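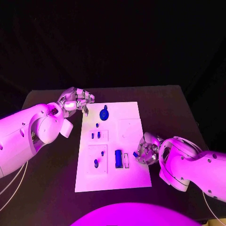 Peg board task, right hand holding a small blue peg-like piece.

Lanwood open day group, notes of February meeting

Present: Severyn Melnychuk (chair), Zoriana Horobets, Sandamali Gunawardena, Lutz Wendt. Apologies: Biljana Obradović.
Started 4 pm, notes by ZH

1. Last notes agreed. Lutz still owes the room plan.

2. Demo. Two-armed robot with the board, blue pegs and block, same as the run-through. Severyn wants 6 short runs over the afternoon, Lutz says 4, needs time to reset the board between. Agreed 4. Visitors stay behind the tape, no reaching over for pegs. Sandamali to talk people through it, plain words pls, last year's talk went over everyones heads.

3. Lighting. Pink stays. Zoriana thinks it's too dark for people at the back, Lutz to try it with the side lamps on and report.

4. Visitors. Kondell sending 3. Rocha not replied, Biljana to chase. School group wants the early slot, fine if they come in 2 halves.

5. Spares. Second set of pegs to be printed, blue again. Sandamali.

6. AOB. Parking - use the Mondden side, front is beign resurfaced. Badges not ordered yet!! Severyn to do tonight.

Next meeting after the tech rehersal, Lutz to send round times.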